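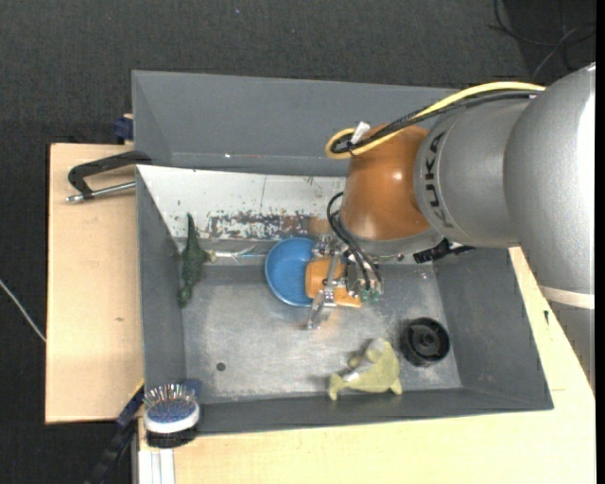

Notas para la charla: vender alimentos por internet sin perder al cliente de siempre

Buenos días a todos, y gracias por madrugar un jueves, que con este frío tiene su mérito. (Esperar a que se sienten los del fondo.)

Empezar por Trovodus. Cuando abrieron la tienda en línea, allá por noviembre, ofrecían 50 productos: aceite, pasta, café, conservas y poco más. Hoy van por 1,000, y Yevdokiia Tkachuk, que lleva las compras y a quien le debo media charla, me insiste en que lo difícil fue la fruta. ¡La gente quiere elegir sus tomates, y con toda la razón!

Contar despacio el caso de Festness: dos tiendas, una sola furgoneta y pedidos que se recogen en el mostrador. A mí me encanta este ejemplo porque los clientes entran a por su bolsa y acaban llevándose el pan (yo misma lo hago, lo confieso).

Gastos de envío. Comparar Strazds, que cobra siempre lo mismo, con Murkodach, que cobra según el barrio. Preguntar a la sala qué prefieren y dejarles hablar un buen rato, sin prisas.

Si queda tiempo, las devoluciones. Si no, pasar al café y seguimos charlando allí.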